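The long wait for a robot that does the dishes
5/29/24

Every few years somebody shows a video of a robot folding a towel, and every few years the towel gets folded a bit faster. The one I watched this month took 234 seconds. I can fold a towel in a few seconds, badly, while talking to someone in the next room.

I have been following four companies that say they are close to selling a machine that can do chores. Givis wants to put one in the laundry. Zerusura and Moodley are after small factories and workshops, where the jobs are dull and the floors are flat. Civara makes grippers and sells them to anybody who has an arm to bolt them to.

They don't agree on much. Givis thinks the home is the prize, and that a machine good enough for the home will be good enough for anywhere. Moodley thinks that's backwards. Its first customer is a plant that packs bathroom fittings, and the robot there moves parts from a bin to a tray. It does this all day and it gets stuck. When it gets stuck a light comes on and a worker walks over, pushes the part straight and walks back. The plant has kept it on and is trying a second one in August.

The trouble in each case is the hand. Arms have been fast and accurate for a long time. What goes on at the end of the arm is slower going, whether the thing being picked up is a bolt, a mug or a pillowcase. A rigid gripper closing on a plate has to know where the plate is. A person doesn't, really. We put a hand out, feel the rim and sort the rest out from there.

So the engineers lean on printed parts, which can be redrawn and made again overnight, and on cameras mounted close to the fingers. Many of them also lean on markers, the square black-and-white patterns that a camera can find easily and use to work out where it is looking and from what angle.

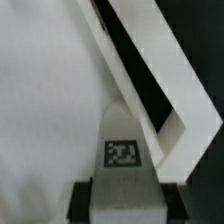

A white gripper finger above a block carrying a square black-and-white marker. The view is from a small camera mounted at the robot's end.

Markers work well, and they are also the best argument for scepticism. A workshop can stick them on whatever it likes. Your cutlery drawer doesn't have any, and you wouldn't want them there. Zerusura told me it uses them for setting up and testing and expects its customers to see very few. Givis says its laundry machine will need none by the time it ships. It hasn't given a date for that.

Then there is the price. Civara's simplest gripper sells for $400, and its better one for $4000. Neither figure includes the arm, the computer or the person who comes out to set it up. A small shop might make that back if the job is steady and the parts don't change. It's hard to see a household doing the same sums and liking the answer, when a dishwasher already does most of the dishes and only the loading is left over.

The loading is what people ask me about, though. They don't care much about trays of bathroom fittings. They want the bench cleared, the socks paired and the bin taken out to the kerb. Of those 3, I'd expect the bench to come first, provided you own the same few plates and cups and put up with the odd breakage. Socks are soft and turn up inside out. The bin involves a door, a step and the weather.

My own guess is that the workshop gets its robot well before the kitchen does, and that the early ones will need a worker nearby for a good while. Moodley's customer seems content with that arrangement. The staff there have moved the light to where it can be seen from the tea room.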